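How to Spend an Afternoon in a Restored Market Quarter Without Buying a Candle

Every city with a few old streets left has worked out what to do with them. You fix the roofs, scrub the brick, put in a coffee bar, and call the result a quarter. Utavlow got its own a couple of years back, when the old market lanes reopened as a shopping and culture complex with 30 storefronts and more string lights than the building code probably had in mind. I like it more than I expected to. It does take a plan.

Step 1: Pick your hour

Come before 10 in the morning or after 4 in the afternoon. Between those times the lanes belong to tour groups and people photographing their lunch. In January you can get away with noon, if you own a decent coat.

Step 2: Come in the wrong way

The main gate on the avenue drops you straight into the gift shops. Walk past it, turn at the pharmacy, and use the side entrance by the bike racks. This puts you in the oldest lane, where the doorways are still the original width and two adults with shopping bags have to negotiate.

Get the paper map from the rack just inside. The Drilby app also has a map, on which the restrooms have been under construction since opening day. They are finished. They are up the stairs behind the bookstore.
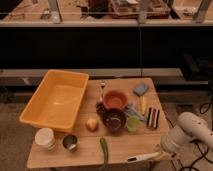 Step 3: Do the upstairs first

Most visitors never leave street level, and the upper floors are where the complex keeps the things it was supposedly built for. There is a small local history room with free admission, a reading room with good chairs, and a gallery that changes its show whenever it remembers to. The history room has a wall of old shop signs and a ledger listing 436 stallholders from the market's busy days. Look up your own last name. Mine is there, next to an unpaid bill for onions.

Allow an hour for all of this. Allow longer if it's raining, when the reading room fills up with people pretending to read.

Step 4: Eat at the back

Restaurants near the gate charge for the gate. Keep going until the paving turns uneven and you'll come to Sani, a noodle counter with a short menu and a shorter temper. Order at the window, pay, then find a seat. Doing these in any other order will be noticed.

If you need a tablecloth, Sotico is across the lane. The food is fine and the soup is very good. The chairs were chosen by somebody who eats standing up.

Step 5: Shop last, if at all

By now you've seen the lanes twice and know which stores you walked past without slowing down. Skip those. The print shop, the tool repair place, and the tea seller on the corner are worth your money. Most of the others sell candles, and one sells a candle that smells like the original market, a claim I'd want to see tested by anyone who remembers the fish.

Step 6: Get out gracefully

The parking garage holds 200 cars and on a busy evening tries to release them all through one exit. Take the tram. The stop is a short walk from the side entrance, and you've already learned where that is.

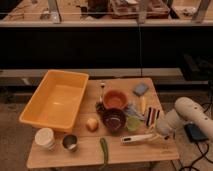 Reader comment from tramside: Good guide, but you left out the courtyard behind the tea seller. There are benches, it's shady until midafternoon, and you can take your noodles there if you bring the bowl back. Also, the side entrance gets locked at 9 in the evening, so anyone staying for a late dinner has to walk around by the avenue after all. I found this out with a full stomach and a tram coming in 2 minutes.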